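About the Vellgate Workshop

Vellgate is a shared workshop for people building robot arms and small automation projects at home. It was set up by Karim Kamel and Ruxandra Iordache, who had each built an arm separately and found that most of their time went into the same mounting, wiring and calibration problems.

The workshop is in Clisstead and has 28 members. Membership covers bench space, the parts store and the design archive. Tools can be borrowed overnight if they are signed out at the front desk.

What we build

The main project is Koech, a tabletop arm with a two-finger gripper and a small camera at the wrist. It is meant to work in ordinary rooms, among shelves, baskets and toys. The current design is revision 2. It uses 246 parts, of which 89 are printed in the workshop and the remainder bought in. Drawings, firmware and the parts list are open to all members.

Revision 1 had its camera on a fixed mast, and the gripper blocked the view during the last part of each reach. Moving the camera to the wrist corrected this but made cable routing harder - the lead now has to follow three joints without pulling on its connector. Ruxandra maintains the cable guide drawings. Karim looks after the control software and reviews changes to it.

How we test

Members run their arms at home as well as on the benches. A fixed test board is useful for repeatability, but it says little about glare from a window, patterned surfaces or soft objects at odd angles.

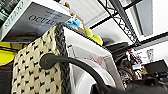

Test logs go into the archive with the firmware version, the joint limits in use and a note of any manual stop. Logs without a version number are returned to the member for correction.

Joining

New members attend a bench safety session before using powered equipment. Sessions are held at the Paltthorpe entrance, and the next intake is in April. Bring closed shoes and, if you have one, your own controller board.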